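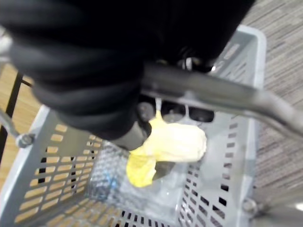
腕部相机视角:购物篮内的黄色软质物体,篮子的金属提手从末端下方横过。

Wenholm 项目的操作规范四月改到了第 4 版。前三版都是我写的,第 4 版由我和 Haziq Kwok 各写一半,他负责安全和急停,我负责抓取操作和片段标注。本文只记我这一半,安全部分他写完后会单独放出来。

先说适用范围。规范针对轮式底座加机械臂的平台,任务是室内地面物品的拾取、转移和放入容器,操作方式为遥操作,操作员一人,旁站一人。桌面任务沿用旧版,不受影响。

一、容器

1.1 容器在任务开始前放定,任务期间旁站人员不得移动。确需移动时,当前片段作废,从头开始。

1.2 带提手的容器,提手状态必须写入片段记录,取值为“立起”“放倒”“居中横跨”三种。第 3 版只要求写“有提手”或“无提手”,复查时发现不够用。提手横跨开口时,末端的可用下降区域被分成两块,轨迹和提手放倒时完全不同,两类数据混在一起训练,策略会在提手上方停住。

1.3 末端下降时与提手的水平间距由操作员判断,不设固定数值。允许轻微接触提手,不允许带动容器。容器发生位移即标为“接触异常”,片段保留,不得删除。

1.4 镂空容器(侧壁或底部带条形孔的)须注明。深度相机在孔位处会读到地面,底面高度的估计会偏低。处理办法是在配置里手动填写底面高度,不用自动估计值。

1.5 容器跨在两种地面材质之间时,两种都要填。原来的字段只能选一项,Fikri Liem 已经把它改成多选。

二、软质和透明物体

2.1 软质物体(布、薄塑料一类)不标注中心点,只标注接触区域。揉皱后的外形每次都不同,中心点没有可比性。

2.2 接触状态分为“接触”“压住”“夹持”三级。仅凭腕部单帧图像无法区分后两级时,一律填“压住”,待对照力传感器曲线后再改。第 3 版里这一条写的是“由标注员判断”,结果同一批片段交给两个人标,分歧最多的就是它。

2.3 透明物体允许填“类别不确定”。皱起来的透明塑料,从上方看很难分清是瓶子还是包装。看不清就写不确定,不要根据旁边的标签颜色去猜。训练时这一类单独加权。

2.4 软质物体叠在透明物体上方时,先取上层。上层未离开容器之前,不对下层作任何标注。

2.5 抬升阶段,末端离开容器口后须停留,确认没有拖带下层物体再平移。停留时长由操作员掌握,上限为 15 秒,超过则中止任务。

关于 2.2 多说几句。今年复查的片段共 747 段,其中 65 段的接触状态改过至少一次,改动几乎都发生在“压住”和“夹持”之间。Jhosep Castaño 主张把两级合并,理由是下游的策略网络不用这个字段。我没有同意。现在不用,不代表以后不用,而合并之后再拆开要把全部片段重看一遍。目前的折中是保留两级,另加一个“已对照力曲线”的布尔字段,没有对照过的在导出时自动合并。

三、地面和视野
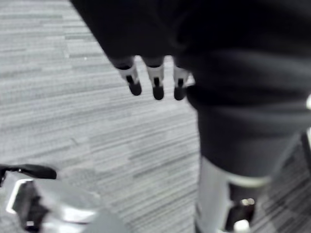
手指位于条纹地毯上方,右侧可见深色护套和白色结构件,左下为一件银色金属物体。

3.1 腕部视野中出现机器人自身部件属于正常情况,不裁剪,不打码。自身部件的遮罩由运动学模型生成,标注员不手工描边。

3.2 外覆软质护套的部位,运动学模型给出的轮廓偏小。护套有褶皱,随关节角变化,刚体模型算不出来。遮罩须向外扩张后再使用,扩张量写在各平台自己的配置文件里,更换护套后重新测。

3.3 条纹地毯按“强纹理地面”登记。拼块地毯的接缝和条纹走向变化会干扰光流,凡使用光流估计末端速度的模块,在此类地面上一律改用关节编码器的数据。Prasetyo Hartono 那边的测试也支持这样做,他用的是 Hidayat 的底座,地毯花色和我们的不一样,现象相同。

3.4 画面局部出现运动模糊不作为剔除依据。剔除标准只看目标物体和手指末端是否可辨认。

3.5 视野边缘的物体,只露出一部分且无法确认类别的,标为“未定物体”,同时填写材质观感(金属、塑料、织物、其他)。反光的金属物体必须标出,不论是否为任务目标。高光区域会让深度图出现空洞,规划器可能把空洞当成可通行空间。

3.6 手指悬空等待时,末端与地面之间不得有人手进入。这一条原本应归安全部分,但等待动作出现在抓取流程里,两边都写。

四、没有定下来的

护套的更换周期没有写。供应商 Trevero 给的建议是按工作小时数计算,我们的护套多数坏在折弯处,和小时数关系不大,和任务类型关系更大。现在的做法是每次上电前目视检查折弯处,有裂纹就换。要不要写成条文,等下半年的更换记录出来再看。

手指指尖的清洁也没有写。地毯纤维沾到黑色胶垫上会改变摩擦系数,变化有多大没有测过。Effie Imrie 建议每个任务之前都擦一遍,执行起来太慢,眼下是换任务类型时擦。

另外,2.5 的停留上限在 Wota 那套旧控制器上无法自动执行,只能由旁站人员看表。控制器升级之前,用旧控制器录的片段要在备注里写明“人工计时”。

第 3 版的片段不做批量转换。需要用到的时候按 1.2 和 2.2 补字段,补完后版本号改为 4,原版本号留在历史字段里。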